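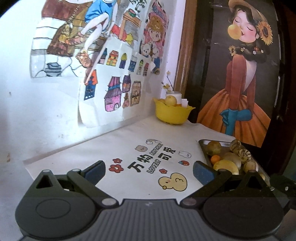 Otudby Lunch Club – notes of the April meeting

Present: Wanpen Ongart (chair), Orestis Sotiropoulos (notes), plus members as signed in.

1. Last notes
Agreed, with one correction. The Serrano order was never approved, only talked about.

2. Fruit table
Wanpen wants fruit set out on the printed cloth every week from April. Orestis asked who is going to eat it. The claim that people will choose fruit over biscuits comes from a Vulterier leaflet, and Vulterier sells fruit. Cost for the term would be 2,048, against a budget of 2,000. Wanpen called this close enough. It was pointed out that over is over.

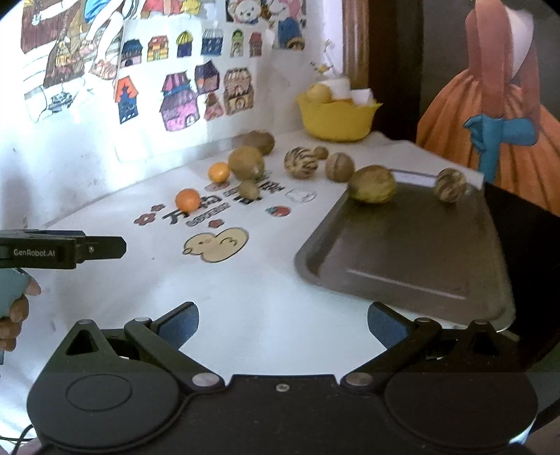
Layout was discussed at length, probably too much. Wanpen likes things spread about because it looks generous. Orestis said fruit left on the bare tabletop rolls, and that a metal tray with raised edges is no use with mandarins sitting outside it. He also doubts anyone will eat a striped gourd. Left open.

3. Cloth
Gimo say their spray will protect the print. No proof offered. Try it on a corner first – a small one.

4. Next meeting
2 pm, usual room. Orestis to bring prices from a second supplier.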